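**Equipment planner (part-time), Selluteck, Ludville**

We are looking for one person to plan our buying of robot arms, grippers and tables for the next budget year. The work starts in January. You will compare offers and keep the spare parts list – now over 418 lines. Sorting tests with foam shapes are part of the job. 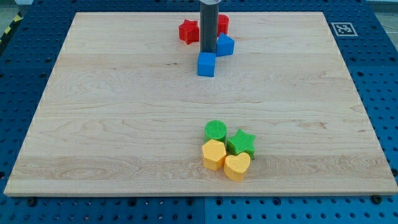
Cluvarley asked us whether the planner may refuse a purchase. Yes, up to 1384 pounds per order.

Please send your letter to the Kostiuk building, room 122, by 3/5/24.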